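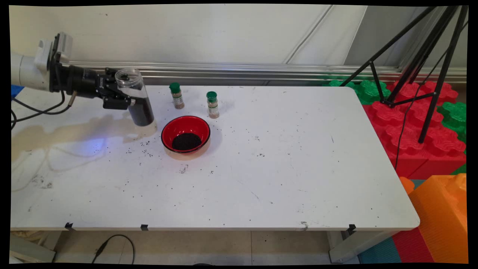 How many demonstrations does the arm need before it can be left to repeat a pouring task?

Record 68 accepted demonstrations for each pairing of container and bowl. Rejected takes do not count towards the total, and takes from one pairing cannot be used for another.

5.3 Recording a pour by remote control

This section applies to arms fitted with the Haritz hand controller and running Fuver Recorder. For guiding the arm by hand, see 5.4. Complete the homing procedure in 5.1 before starting.

1. Place the bowl within reach of the arm and away from the edge of the table. The position may change between demonstrations but must not change during one.

2. Stand the container upright in the pick-up area with its mouth open. Containers with a fitted lid are used for transfer tasks only (see 5.5).

3. Press and hold the enable switch on the hand controller. The arm follows the controller only while the switch is held. Releasing it stops the arm in its current position.

4. Press RECORD. Wait for the short tone before moving.

5. Bring the open fingers level with the middle of the container and close them slowly. Stop closing when the grip reading is steady for 2 seconds.

6. Raise the container clear of the table and carry it towards the bowl at an even speed.

7. Tilt the container until the contents begin to move. Hold that angle. Do not shake the wrist to start the flow; tilt a little further instead.

8. Return the container to upright before moving away from the bowl.

9. Set the container down, open the fingers and withdraw. Press RECORD again to close the take.

CAUTION: Do not release the enable switch while the container is tilted. The arm will hold the tilt and the contents will continue to run out.

CAUTION: Keep hands outside the working area whenever the enable switch is held.

Note: Fine, dry material such as seeds or ground spice will scatter. Spilled grains do not invalidate a take. Brush the table down if grains collect under the base of the container and prevent it from standing level.

Note: The recorder stores up to 1000 takes. When the store is full, RECORD has no effect and no tone is given. Export and clear the store as described in 7.2. 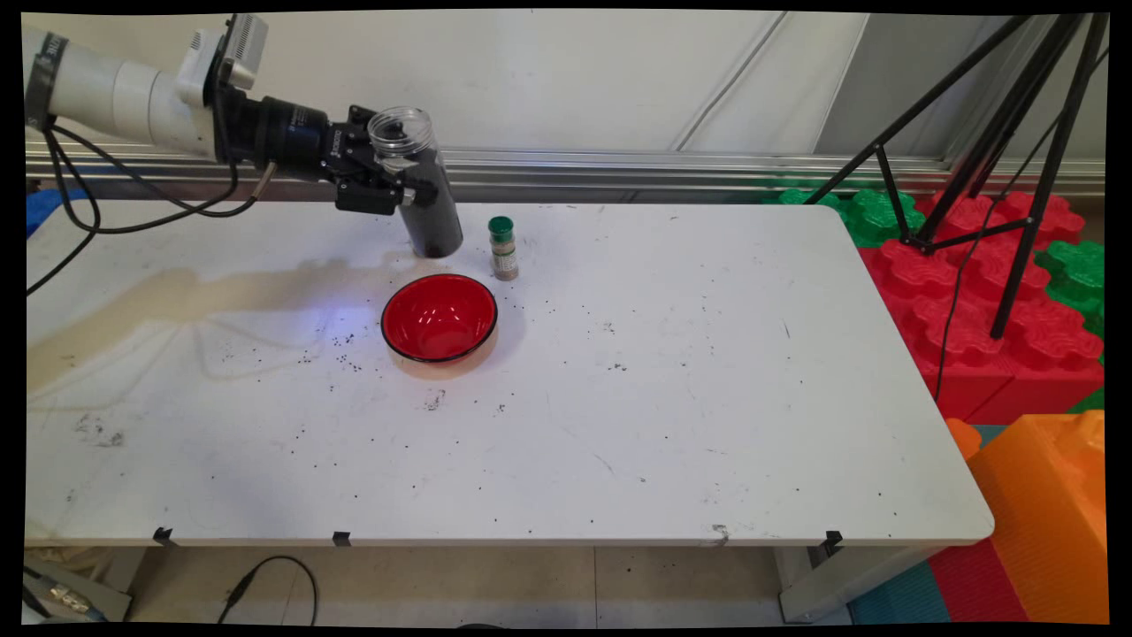
UPRIGHT HOLDING AND PLACEMENT

A container held upright should be vertical before it approaches the table. If it leans, correct the wrist at carrying height. Corrections made close to the surface are recorded as part of the placement and will be repeated by the arm.

1. Stop with the lower end of the container just above the table.

2. Check the lean from the front and from one side.

3. Lower in slow mode (hold the lower trigger) until the contact light comes on, then open the fingers fully before withdrawing.

Other jars may be left standing on the table during recording. Keep them clear of the path of the fingers, including the opening width.

Cables from the wrist must hang freely through the full tilt. Rotate the wrist to both limits with the fingers empty and check that no cable is pulled tight or passes between the fingers.

REVIEWING A TAKE

Open the take in Fuver Recorder and play it at normal speed. Reject it if any of the following applies:

- the grip reading drops during the carry
- the container touches the bowl
- the enable switch was released before step 9
- the take contains a pause longer than 6 seconds

Rejected takes are kept in a separate folder until the next export. Reasons for rejection may be entered in the comment field.

Section revised 30 May 2020 by Hae-won Yeon. Checked by Ambros Hauser.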